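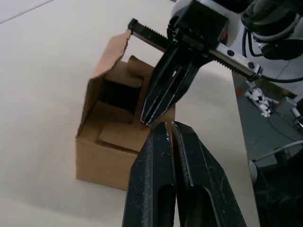
Season two soundtrack contest: my picks so far

Okay, the voting page for the Ditdale song contest is finally open and I have listened to every single entry. Twice! If you missed the news, the show is picking a track from an unsigned artist to play over the closing minutes of the season finale, and this year viewers get a say in the final round. Last year the producers chose it all themselves, and I still think they got it wrong (sorry, but that accordion over the lighthouse breakup was a lot).

There were 176 entries on the first list, and 122 made it through once the ones with cover songs and uncleared samples were taken out. That's a great turnout for a show that still gets called "that foggy thing with the ferry" by half my family.

My favorite by a mile is "Laseck" by Naheed Durrani. It starts with just her voice and a very quiet organ, then the drums come in so late that I'd stopped expecting them – and wow, they are worth the wait. I can already hear it playing while Henare reads the letter. If he reads the letter. He had better read the letter.

Second place for me goes to Elov, a duo who sent in a slow, fuzzy guitar song with almost no words. It might be too sleepy for a finale, but it would be perfect for one of those long shots of the harbor, and I've had it on repeat all week while cooking.

You get one vote per day, and you have to confirm it by email or it doesn't count. Mine went to the spam folder the first time, so check there! The top song had just passed 2000 votes when I looked this morning, and Naheed was in fourth, so she needs a push. I'd love to see her hit 3000 before the first round closes in January.

Tell me your top three in the comments, especially if you found something good near the bottom of the list. I'm going back in for a third listen tonight, starting from the end this time.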